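Arnix shares slip after August trading update

Print this item | E-mail this item

Shares in Arnix closed at 206p on 2nd December, down from 229p at the time of its August update. The packaging group blamed higher energy bills and slow orders from two retail customers.

Catríona Quinlan, finance director, told shareholders that the Flarkton plant would stay open – but on shorter shifts until spring.

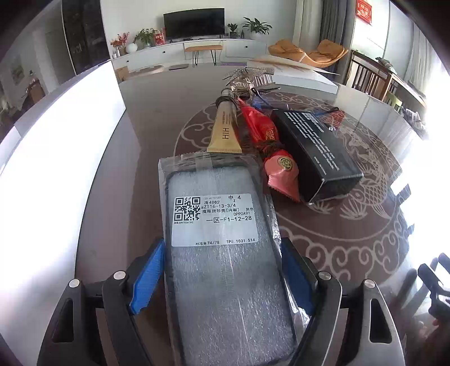 The interim dividend is held at 2p. Clukier has cut its rating on the stock to hold, and Daly has left its own unchanged. Members who hold Arnix through the club account need do nothing.

Comments (2)

Ita Egan: Is the dividend paid before the new year?

P.R.: I sold 63 of mine in August and kept the rest. Shorter shifts doesn't sound like growth to me.

Contact the editor | © Flarkton Share Club | Back to top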